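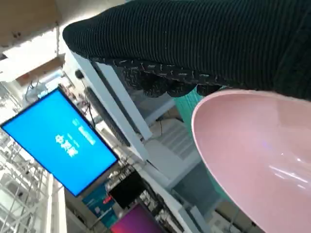 Rundwood Community Kitchen, Outreach Team

News > Press Releases > Supper Club

Rundwood, 2024-08-18. We are so pleased to share that our neighborhood supper club is moving into the old Baumgartner building on Faria Street, with room for 40 guests at each sitting (and a proper pantry at last!). Suppers will be served 3 nights a week, and a gift of $3,000 from Sturkier Bakery will cover the new stove. Come as you are and bring a friend, a neighbor or your whole family.

Comments

mapleporch: Is there parking out back?

dee_r: Wonderful news, my mother will be so glad to hear it.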